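Doltow Players' Group
Minutes of the August meeting

Started at 7:05 p.m. Merike Raudsepp in the chair. Minutes of the July meeting were read and approved with one change: the puzzle night ran to midnight, not 11.

1. Game of the month

The group has finished Greletti, the lighthouse adventure picked in June. Most members reached the end. Two gave up at the flooded archive, and one is still playing and asked for no spoilers under this item, so the ending was moved to item 6.

Comments on the game:

The sound was praised by everyone who played with headphones. The footsteps on the upper floor are louder in the left ear than they should be, and several people thought this was on purpose until they read the patch notes.

Saving is only possible at the clocks. There is a long stretch between the boathouse and the second clock with no save at all. Members who died there lost a good half hour. It was agreed that the group would not count this against the game in the score, as the patch adds a clock in the boathouse.

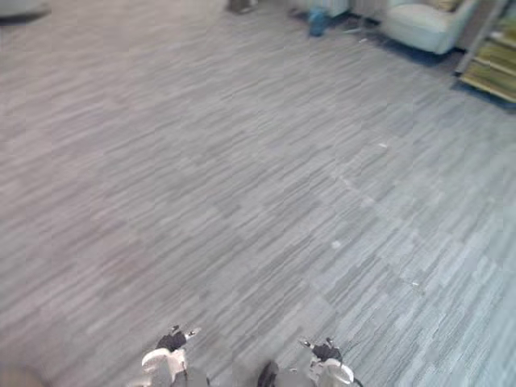 The safe puzzle was discussed at length. The code is 2102, taken from the tide table, but the table can also be read as giving a different number if the player starts from the bottom row. Four members did this. Merike said the hint in the keeper's diary settles it. Others had not found the diary.

Score agreed: 7 out of 10.

2. Screen brightness and subtitles

A member asked that the group's reviews always say whether a game has subtitles, and whether they can be made larger. Agreed. The line will go at the top of each review, next to the playing time. Old reviews will be updated as people get to them. No deadline was set.

3. Website

The site now gets about 600 visits a month. The walkthrough for Prinda is still the most read page. There is a mistake in chapter three of it, where the reader is told to take the brass key before talking to the porter. Doing this locks the side door until the next chapter. To be corrected this week. 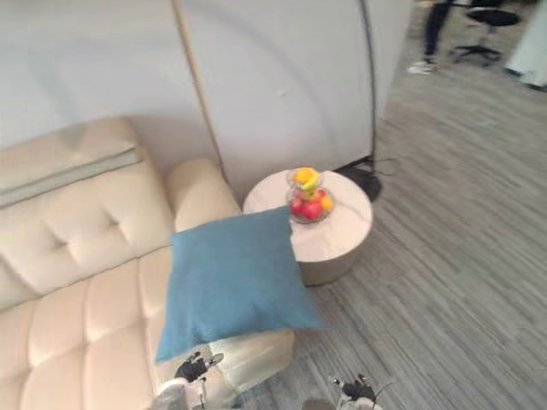

The comment form was down for most of July. It is working again. Comments sent during that time were not saved.

The old forum will be closed to new posts at the end of the month but will stay up for reading. One member objected and asked for this to be noted.

4. Speedrun evening

Planned for Vakulenko, any ending, original version only. Limit of 28 minutes per run, after which the next player takes over. Skipping through the chapel wall is allowed. Using the debug menu is not. Players should bring their own controllers, and should have the introduction already unlocked on their save. 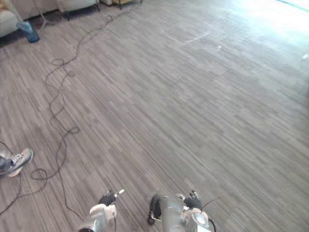 There was a question about whether loading times count. They do, as there is no fair way to take them out on the night.

5. Next game

Proposed: Vakulenko (full playthrough), and a second try at Prinda with the hard setting. Vote by show of hands. Prinda was chosen. Members who have not played it should avoid our own walkthrough until September.

6. Greletti ending

Discussed after a short break. No agreement on whether the keeper is dead from the start.

Closed at 8:50 p.m.
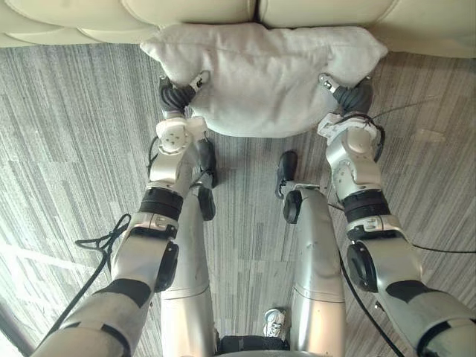 Page 2

Actions

Merike Raudsepp: correct chapter three of the Prinda walkthrough; post the speedrun rules.
All: send scores for the individual Greletti chapters before the next meeting.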